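Polypropylene (PP) is marked with a 5 inside the recycling triangle, usually on the base of the part. The notes below cover household and workshop items made from it: screw caps, storage boxes, flip lids and the rubber stoppers that often go with them.

## Cleaning

- Wash in warm water with ordinary dish soap. PP tolerates most household cleaners.
- Keep abrasive pads off sealing faces. A scratch across the rim of a cap is a leak path.
- For tomato or curry stains, apply a paste of baking soda and water, leave it for 2 hours, then rinse. Old stains may only fade.
- Pull rubber stoppers out and wash them separately. Dry them standing on the narrow end.

## Heat

Homopolymer PP softens well below its melting point, so a lid can warp long before it melts. In the dishwasher, use the top rack. Never put PP in an oven, even at 200 °F, where a loaded part will sag.

Microwave use depends on the part and not only on the resin. Look for the maker's mark. If there is none, move the food to a plain ceramic plate and keep the box for cold storage. 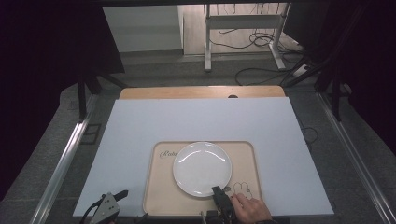 *White ceramic plate on a beige tray with a rabbit drawing.*

## Cold

Standard PP turns brittle near freezing. Boxes taken from the freezer should stand on the counter for 13 minutes before the lid is flexed. Copolymer grades hold up better – the packaging sometimes says "freezer safe" and leaves it at that.

## Gluing and repair

Most glues do not hold on PP. Super glue alone peels off cleanly. Options that work:

1. A two-part kit with a polyolefin primer. Wipe with rubbing alcohol first, let it dry, prime, then bond.
2. Hot-air welding with a PP rod. Practice on scrap from the same item.
3. A mechanical fix: a rivet, a small bolt or a stitched wire.

Do not repair anything that holds food or pressure. Replace it.

## Caps and stoppers

Measure the outside diameter of the bottle thread and count the turns before ordering a replacement. A cap that starts easily and then binds has the wrong pitch. Stoppers should enter by a third to a half of their length under thumb pressure. Natural rubber swells in oil, so use nitrile or silicone there.

## Storage

Keep PP out of direct sun. Unstabilized parts chalk and crack outdoors, often within one summer. Store boxes with the lids off – closed boxes trap odor, and a lid left under tension takes a set.

Revised in December. Section on gluing checked by Graham Dawber.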